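Unit 4: Drawing Conventions for Turned Parts

Reading for this unit: Van der Linden, chapter 2. Bring the Sindik data sheet to the drawing lab.

4.1 Views

A part made up of cylinders on a common axis needs one side view in most cases. The diameter symbol in front of a dimension tells the reader that the section is round. Add an end view only when the part has flats, keyways, or a bolt pattern that the side view leaves unclear.

4.2 Center lines

Draw the center line first, as a thin chain line, and run it slightly past the outline at both ends. Where two cylindrical segments meet at a housing, each segment keeps its own center line. Screws and pins get a center line as well, even when the head is drawn in full.

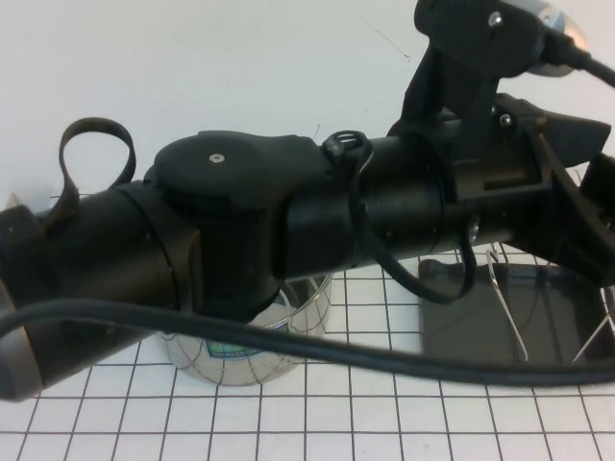 4.3 Dimensions

Give diameters on the side view, outside the outline. Lengths are taken from a single datum face. Chain dimensioning is accepted only for features with no fit requirement, as tolerances add up along the chain. A shaft 400 mm long is drawn at 1:2 on the Jeneck sheet. For anything over 3,000 mm, use a break line and state the full length.

4.4 Surface finish

State the general finish once, in the title block. Mark exceptions on the surface itself. Coatings are written as a note, with masked areas shown by a thick chain line.

Exercise: redraw the Serkmont spindle with all lengths taken from the left face. Hand in to Haziq Lumenta before the April review.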